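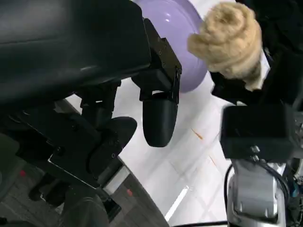
Trerkeo season three: has anyone heard anything solid?

Forum: Television > Sci-fi and Fantasy
Sticky: spoilers for seasons one and two are fine in here

saltbush_tv
22 April 2022
The season two finale ended on the biggest cliffhanger the show has done, and we were told the wait would be short. Then it was "mid-year". Now the page on Fustulix just has "coming soon" where the month used to be. I'm not paying another month to stare at a banner. Has anyone seen a date that came from the service and not from some site that rewrites other sites?

mulga9
June. It was in the newsletter.

saltbush_tv
Which newsletter? I get the Fustulix one and the only thing in it was a cooking show.

mulga9
The fan club one. They've been right before.

ferrylane
They were right once, about a poster. They also told us season two would have 12 episodes and we got eight. I'd want more than that before I marked a calendar.

kelpie_on_the_couch
I'm with mulga9 on this. June makes sense if you look at the gaps. Filming wrapped before Christmas, the effects take a few months, and they'll want it out before the other big shows land. I reckon they took the month off the page so they can do a proper announcement with a trailer.

ferrylane
Or they took it off because it isn't finished. When a company has a date it likes, it puts the date on everything.

tin_roof
Does anyone still care, though? Season one was great. Season two spent three episodes in that mine and then forgot the mine existed. If it comes back, fine, I'll watch it. I've stopped rearranging my evenings for it.

kelpie_on_the_couch
The mine was the best part! It's where we found out what Habte was built on. You can't skip that and have the flood mean anything.

tin_roof
They could have told us in one scene. The town of Habte has been "about to be revealed" since the pilot. I don't believe the writers know what's under it either.

saltbush_tv
Can we keep to the date? There's a mine thread already and it's 40 pages long.

dropbear_dvds
A bit of history for newer people. Season one was meant to go up all at once and it went up weekly. Season two was promised for autumn and turned up in late spring, with a break of five weeks in the middle that they called a "mid-season event". There was no event. It was a gap. So when someone tells me June, I hear "not June".

mulga9
The break was because of the dubbing.

dropbear_dvds
That was the explanation on here. I never saw the service say it. If you've got a link I'll happily take it back.

mulga9
I'll look.

paddock_pete
What about the petition? Last I looked it had around 900 names on it asking them to announce a date.

ferrylane
And what would it do? I signed the Dillov one, which had 700, and Dillov is still cancelled. I got a form reply thanking me for my passion and a month at the normal price.

paddock_pete
Dillov was a different case. It was on free to air and rated badly here. Trerkeo was in the Fustulix top ten.

ferrylane
The top ten is whatever Fustulix says it is. They don't publish the numbers. Their own baking special was in there for the whole of summer and I've never met a person who watched it.

kelpie_on_the_couch
My mum watched it.

ferrylane
I stand corrected, one viewer.

tin_roof
Season two also came off the front row on my TV app a while back. You have to search for it by name now. That doesn't look like a show about to get a big launch.

kelpie_on_the_couch
Mine still has it on the front row, second from the left. It goes by what you've been watching.

tin_roof
Could be. I've been on a diet of old cop shows.

saltbush_tv
I asked their support chat. Pasting what I got: "We are excited to bring you new episodes and will share more information when it is available." I asked if that meant this year. Same sentence again, word for word.

dropbear_dvds
Well, there's your answer. They won't even commit to the year.

mulga9
Couldn't find the dubbing link. I did find the newsletter again and it says "we expect June". I'd remembered it as firmer than that.

saltbush_tv
Thanks for checking. I'm cancelling tonight and I'll sign up again when there are episodes to watch. Changing the thread title to "no date yet" so people stop clicking in hoping.

kelpie_on_the_couch
I'm leaving mine running. See you all in June.

ferrylane
Bookmarked.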